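Keep the Lunch on the Counter

Kornél Sárközi
Monday, July 7, 2025

I have spent a good part of the past year collecting demonstrations for robot arms that are meant to work in kitchens. A person guides the arm through a small job, the system records what the cameras saw and how the joints moved, and later a model is trained on the lot. The work is slow and a bit dull, and most of the arguments in our group at Brelside are over how to make it less slow. This is one of those arguments, and I am on the losing side of it so far.

The proposal in front of us is to standardize the scene. Clear the counter, wipe it down, put one cup on a marked spot, record the job 200 times, move the cup to the next marked spot and start again. The people in favour call it clean data. They have a fair point that it is easier to label and easier to compare from one day to the next. I think it would still be a mistake, and I want to set out why in one place instead of saying it in pieces at meetings.

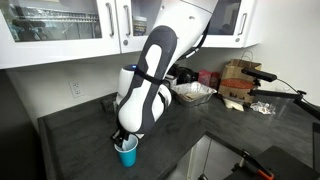 A kitchen has things in it, and the model we train will have to work in a kitchen. The cup is the only object that matters to the task, but it is never the only object the cameras see. Behind a blue cup with the gripper's fingers down inside it, there can be a foil tray, a takeout bag with twisted paper handles and a crumpled bit of something shiny that catches the light. All of that goes into the recording. If we take it away, we are teaching the arm to find a blue thing in a grey field, and I have seen how that goes when the field stops being grey.

We had a small lesson in this in May. A policy we called Allent had been trained on a bare counter and did very well on the same bare counter. Then it was run with a grocery bag standing near the back wall. The bag was nowhere near the cup and nothing in the arm's path had changed. The arm drifted toward the bag on 21 of the runs before we stopped. The fix was more recordings with bags, boxes and trays left out, and the drift went away. I don't claim that one case settles the matter. It did cost us a week, though, and the week would have been cheaper to spend at the start.

The usual reply is that we can add the clutter later, in software, by pasting other objects and backgrounds into the images. I have used this and it helps with colour. It helps much less with shadow and reflection, and it does nothing for the person doing the guiding. People move differently beside real objects. They come in higher and slow down earlier. Those habits end up in the recording, and they are worth having.
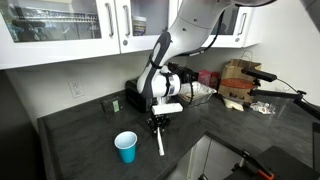 Variation in the approach matters as much as variation in the background. Our standard script, which we call Farkas after an older project, begins every recording from the same pose and ends it the moment the cup is held. I would like that loosened. With the arm's long white finger pointing straight down and the cup standing off to its left, near the front of the counter, there is a whole correction still to be made, and the correction is the part a model has the most trouble learning. If each recording starts neatly over the cup, the model never sees anyone get from a poor position to a good one. When it finds itself in a poor position on its own, it has nothing to go on.

The same goes for cups that are not standing up. I have heard it said that a tipped cup is a failed recording and should be deleted. Under the current rules the operator presses the discard key, sets the cup upright and starts over. I think this throws out our best material. Cups fall over in kitchens. Some have things in them. An arm that has only met upright, empty cups will reach for the place where the rim ought to be.

I would keep those recordings and tag them. A tag takes a few seconds, and anyone who wants only the tidy ones can filter the others out. Deleting them takes the choice away from everybody who uses the set after us. The view from the wrist is especially useful in these cases. It gives you the mouth of the cup, whatever is poking out of it, and where both fingers are in relation to it.

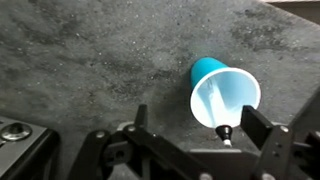 What I would change

I don't want a free-for-all. A set with no structure is hard to learn from and harder to fix, and I have inherited one of those as well. My suggestion is a modest set of rules that could be tried for 3 weeks without buying anything.

Leave the counter as it is found, unless something on it is unsafe or blocks the arm. Move the cup between recordings, and don't use marked spots. Start a share of the recordings from an awkward pose and let the operator recover. Keep the tipped cups and the missed grasps, with tags. Write down what was on the counter that day, in plain words, in the session notes.

Then train 2 models, one on the clean set and one on the messy set, with the same number of recordings in each. Test them both in a room neither has been recorded in. If the clean one wins, I will drop the subject.

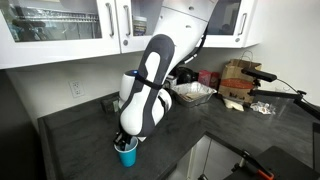
Cameras deserve a line in those rules too. At the moment ours are bolted in place and treated as sacred, and a bumped stand is enough to cancel an afternoon. I would move them a little between sessions on purpose and recalibrate each time. A bar-shaped sensor on a jointed black clamp arm, sitting up near the top of a paper bag, is going to get knocked sooner or later in any room where people also eat. The model may as well learn from a few different viewpoints before that happens. Niltorach, our logging tool, already stores the calibration with each session, so the bookkeeping is no great burden.

There is a cost, and I should be fair to the other side on it. Messy sets take longer to check. The success numbers look worse in the early months, and the early months are when people ask to see numbers. Anyone who has to show a chart upstairs will prefer the bare counter, and I understand why. I would still ask them to put the test room on the chart beside it, and to leave the foil tray where it is until we have both results.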